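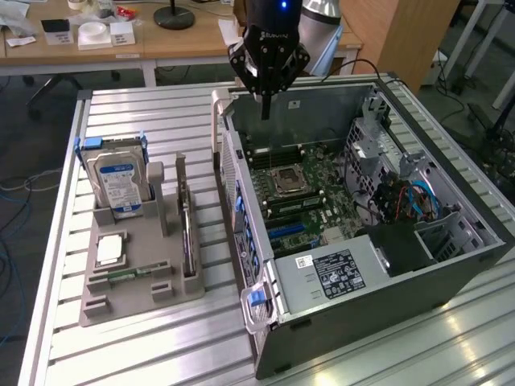 내장 그래픽만으로 버텨 온 사무용 컴퓨터에 외장형 그래픽 확장 장치를 연결하는 것이 과연 예산에 맞는 선택인지, 차라리 본체를 통째로 교체하는 편이 낫지 않은지 묻는 의견이 지난 호 게시 이후 접수되었다. 같은 의견은 소음과 드라이버 안정성도 함께 다루어 달라고 요청하였다. 본 평가는 이 질의를 계기로 그레모수스(Gremosus)의 외장형 그래픽 확장 장치 플라클로(Plarklow)를 9월 한 달간 운용한 결과를 정리한 것이다.

1. 평가 대상 및 구성

플라클로는 그래픽카드 한 장을 수용하는 독립형 외함에 전원 공급 장치와 연결 기판을 내장한 제품이다. 정격 출력 500와트의 전원부가 기본으로 포함되며, 별도의 전원 장치를 구매할 필요가 없다. 그래픽카드는 포함되지 않는다. 본 평가에서는 보급형과 중급형 카드를 한 장씩 번갈아 장착하였고, 제어 프로그램은 제조사가 배포하는 드로날릭스(Dronalix)를 사용하였다.

시험은 당 기관의 말리크(Malik) 시험실에서 실시하였다. 비교 기준으로는 동일한 그래픽카드를 데스크톱 메인보드의 확장 슬롯에 직접 장착한 구성을 두었다. 양쪽 모두 같은 운영체제와 같은 판본의 드라이버를 적용하고, 화면 출력은 카드에 직결한 모니터로 통일하였다.

2. 설치

외함은 뒷면 나사 두 개를 풀면 열린다. 카드를 고정하는 받침의 높이를 조절할 수 있어 길이가 긴 카드도 처짐 없이 고정되었다. 다만 보조 전원 케이블이 짧다. 커넥터가 카드 끝단에 위치한 제품에서는 케이블이 팽팽하게 당겨졌으며, 덮개를 닫을 때 간섭이 발생하였다. 설명서에는 이에 관한 언급이 없다. 한국어 설명서의 번역 품질 또한 개선이 필요하다. 연결 순서를 안내하는 항목에서 본체 전원과 외함 전원이 같은 용어로 표기되어 있어 처음 설치하는 담당자가 혼동할 소지가 있다.

드로날릭스의 설치 과정은 무난하였다. 장치를 연결하고 재시동하면 카드가 인식되고, 이후에는 별도의 조작 없이 작동하였다. 절전 상태에서 복귀할 때 카드를 다시 인식하지 못하는 현상이 시험 기간 중 세 차례 있었다. 세 차례 모두 케이블을 뽑았다가 다시 연결하여 해결하였으나, 원격으로 관리하는 장비에서는 현장 방문이 필요한 문제이므로 구매 전에 고려하여야 한다.

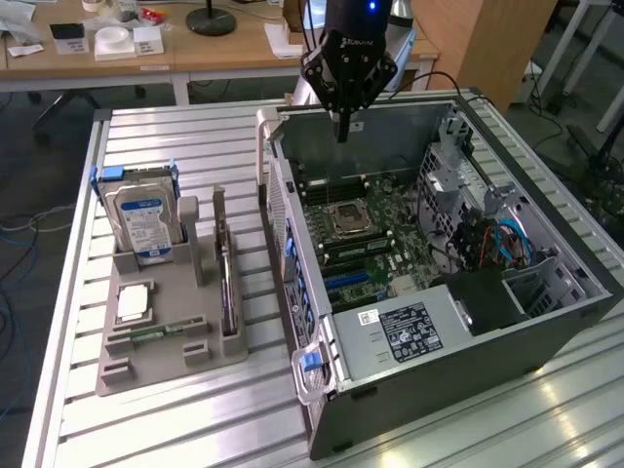 측면 패널을 분리한 컴퓨터 본체와 메인보드

3. 성능

3차원 렌더링 시험에서 슬롯 직결 구성은 동일 장면을 326초에 완료하였다. 플라클로 구성은 이보다 늦었으나, 장면 자료를 한 번 전송한 뒤 카드 안에서 연산이 이루어지는 작업의 특성상 격차는 크지 않았다. 동영상 부호화에서도 비슷한 경향이 확인되었다.

반면 카드와 본체 사이에 자료가 끊임없이 오가는 작업에서는 연결 대역폭의 한계가 뚜렷하였다. 대용량 점군 자료를 실시간으로 회전시키는 시험에서 화면 갱신이 자주 지연되었고, 중급형 카드를 장착하였을 때의 손실률이 보급형보다 높았다. 카드의 등급을 올려도 투입한 비용만큼의 향상을 기대하기 어렵다는 의미이며, 플라클로를 도입하려는 부서에는 보급형 카드와의 조합을 우선 검토할 것을 권고한다.

노트북 내장 화면으로 영상을 되돌려 출력하는 방식은 본 평가의 수치에 포함하지 않았다. 참고 삼아 같은 작업을 이 방식으로 수행한 결과 체감 가능한 수준의 저하가 있었다. 외부 모니터가 없는 환경에는 적합하지 않다.

4. 소음 및 발열

대기 상태에서는 전원부의 냉각 팬이 정지하며, 조용한 사무실에서도 거슬리지 않는다. 부하가 걸리면 팬이 단계적으로 회전수를 높이고, 최대 부하에서 드로날릭스에 표시된 값은 분당 1687회였다. 이때의 소리는 낮은 바람 소리에 가까우나, 회전수가 바뀌는 구간에서 짧은 떨림음이 동반되었다. 팬 곡선을 수동으로 조정하면 떨림음은 줄어든다. 조정한 값이 프로그램을 갱신할 때 초기화되는 점은 아쉽다.

연속 부하를 20분간 가한 뒤에도 카드의 동작 속도는 유지되었다. 외함 윗면은 손을 대기 부담스러울 정도로 따뜻해졌다. 윗면 전체가 통풍구이므로 서류나 다른 장비를 올려 두어서는 안 된다.

5. 본체 교체와의 비교

서두의 질의에 대한 당 기관의 의견은 다음과 같다. 현재 사용 중인 장비가 고속 외부 연결 단자를 갖춘 노트북이고, 그래픽 연산이 필요한 업무가 한 자리에서 간헐적으로 이루어진다면 플라클로는 타당한 대안이다. 한 대를 여러 사용자가 돌려 쓰는 운용도 가능하다.

데스크톱을 사용하는 부서의 경우에는 판단이 달라진다. 메인보드에 사용 가능한 확장 슬롯이 있고 전원 용량이 충분하다면 카드를 직접 장착하는 편이 성능과 비용 양면에서 유리하다. 전원 용량이 부족한 경우에도 전원 장치만 교체하는 비용이 외함 가격보다 낮은 사례가 많다. 플라클로의 도입은 내부 공간이 협소하여 카드가 물리적으로 들어가지 않는 소형 본체에 한하여 검토하는 것이 적절하다.

6. 종합 의견

마감과 냉각 성능은 양호하며, 전원부를 기본 제공하는 점도 구매 절차를 간소화한다. 절전 복귀 시의 인식 오류와 짧은 보조 전원 케이블은 감점 요인이다. 당 기관은 플라클로를 조건부 추천 등급으로 분류한다. 절전 복귀 문제가 드로날릭스의 후속 판본에서 수정되는 경우 해당 항목을 재시험하여 등급에 반영할 예정이다.

평가에 사용한 제품은 일반 유통 경로로 구매하였으며, 세부 측정표는 말리크 시험실 자료실에서 열람할 수 있다.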